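An afternoon of pegs

Siamak Rahimi would like visitors to stop cheering. It puts him off, he says, and it does nothing for the robot, which can't hear them.

He had asked me to come before two, when the doors opened to everyone else, so that we could talk while the thing was running. By the time I found the right staircase at Drinberg (there are two, and the signs favour the wrong one) he was already standing beside the black curtain with a mug of tea, watching a pair of white arms consider a board.

"You've missed the exciting bit," he said. "I turned it on."
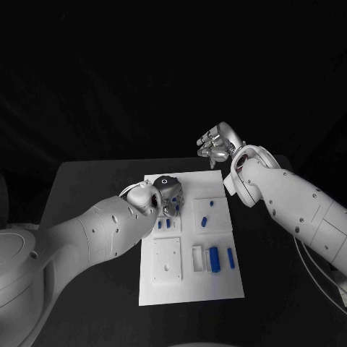
By Uvis Sárközi, features writer

Rahimi runs the assembly bench at Drinberg, which opens its workshop to the public every December and gives him the corner nearest the radiators. The bench is known in the building as Volavus. He didn't choose the name and would not tell me who did, though he looked at a particular door while not telling me.

The job is easily explained. There is a white board, there are blue parts, and the parts have places to be. A four-year-old could make a decent start on it, and in past years several have tried.

"That's the bit people find insulting," he said. "They've come on the bus, they've queued, and they want to see it do something they can't. I have to tell them it's doing something their toddler can. Then I ask them to think about how long the toddler took to learn, and how many things went up its nose on the way."

I asked what makes a peg so difficult. He put his tea down, which I came to recognise as a bad sign for anyone hoping to leave early.

"You pick up a peg and you already know how you're holding it. You don't look. If it's tilted, your fingers sort it out while you're thinking about lunch. With these hands, every bit of that has to come from somewhere. Which finger, how hard, what angle, and what to do if the peg has turned a bit since you last checked. And then the hole doesn't forgive you. A hole has no interest in how well you did up to that point."

He has a simpler gripper in a cupboard, two flat jaws, and he admits it would be less trouble. Why use hands with all those fingers, then?

"Because the parts aren't all the same. Two jaws are lovely until somebody gives you something round and fat, and then something thin, and then something with a loop on it. You end up changing tools all day. I've spent years of my life changing tools. I wanted to see if I could stop."

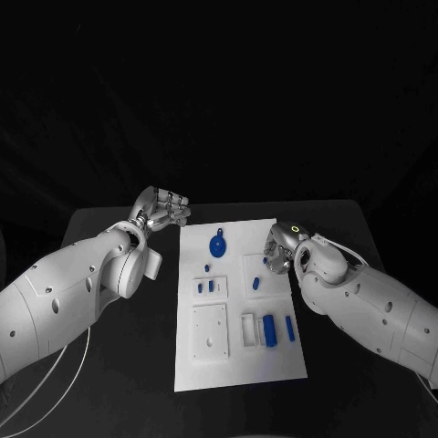
Small blue pegs, a white board and two very patient hands at the Drinberg open day.

The doors opened at two and the first visitors came straight over, coats still on. Rahimi gave them the short version of his talk, which lasts four minutes and contains one joke. I heard it several times over the afternoon and can report that the joke is about washing up and that it improves.

A man in a cycling helmet wanted to know when it would be taking people's jobs. Rahimi gets this every year.

"I told him I'd be delighted if it took mine, and could it start with the expenses forms." He was quiet for a moment. "But it's a fair question and I don't like being glib about it. The people I talk to who do this sort of assembly by hand, they don't love the pegs. They love knowing what's gone wrong when a batch won't fit. I haven't got anything on this bench that knows what's gone wrong. I've got me, and a notebook."

The notebook is real, and mostly full. He writes down every attempt he means to learn from, numbered by hand, and the last entry when I looked was 452. I asked how many of those had gone well. He turned the page over so I couldn't read it, then relented and said that the last 100 were the ones he would show his mother. 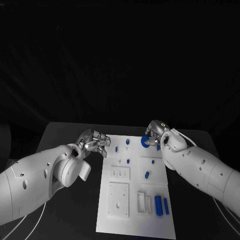

"Round things are their own kind of misery," he went on. "Everybody assumes corners are the hard part. Corners are wonderful, corners tell you where you are. With something round you can have hold of it beautifully and still not know whether you've got it straight. I did a whole winter on round things. My wife says I was no fun that winter."

Was he fun in the others?

"There's no data."

He is sharper about demonstrations in general than I'd expected from a man giving one. Most of the ones he sees online have been sped up, he says, and a good many stop at a suspiciously convenient moment. He won't do either. If a visitor arrives during a slow stretch, they get the slow stretch. Last year a woman brought out a folding stool and her knitting, stayed until closing, and asked the best questions of the day. He has been hoping she'd come back.

"She wanted to know whether the left arm knows what the right arm's doing. I said yes, in a sense. She said, 'In what sense?' and I've been working on that ever since." 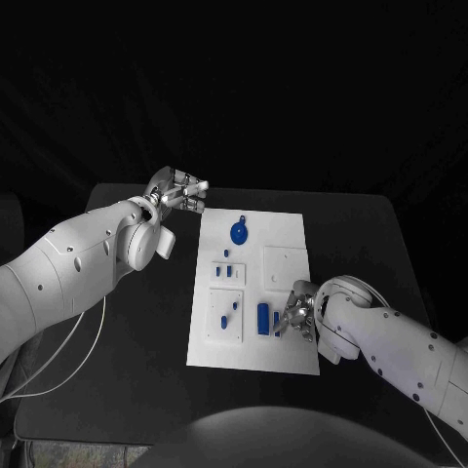 "Two arms isn't one arm twice, that's what I should have told her. You get the reach, and you get a hand free when the other one's busy. You also get two things that would like to be in the same place at the same time. Half of my work is manners. Who goes first, who waits, who gets their elbow out of the way."

He thinks the waiting is underrated. Visitors see an arm holding still and assume it has broken down, and they go rather tender towards it. One small boy told it to take its time.

Towards four the crowd thinned out and somebody came round with mince pies, which are not allowed near the bench. We ate ours by the radiator. I asked what he'd have on the board next December, if they let him keep the corner.

"Screws," he said, with real dread. "Everyone wants screws. I've been putting it off."

Then a family of five came through the door, the smallest already pointing, and he brushed the crumbs off his jumper and went to do the joke again.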